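Posted in: Shop Floor > Automation > Photo galleries

Palter cell at Rosser, first months

August 28, 2019

Quick gallery from the kitting room at Rosser, where the Palter arm went on shift in June. More to follow when I get a minute. 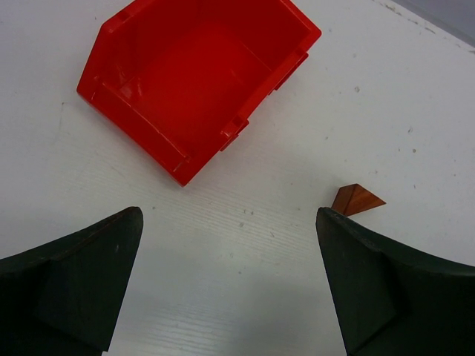

Fine by me if it takes the sorting, one of the packers told us, but I want to know who gets shouted at when the count is wrong. Fair question. For now its the shift lead, and the shift lead isn't thrilled.

Picking into a red bin. Small wooden block on the table, open fingers either side of the gap. Wooden parts all used to go through by hand, 348 kits on a good day. Best day so far with the arm, 802. Bad days we don't print.

Fingers are dark and a bit scuffed at the tips. Sketelier supply the spares, lead time 7 days, so we keep a pair in the drawer.

What's changed for people: 2 of the sorters moved over to checking and labelling. Same pay, less bending, more standing. One likes it, one has asked to go back to nights.

Breaks are the sore point. The arm doesn't stop for tea and the labels pile up, so whoever comes back first gets the backlog. New rota being tried, staggered, roughly 7 minutes overlap. Jury out.

Famum are running the training, second session still to be booked. Sign up on the sheet by the clocking-in machine, and write your name so somone can read it please.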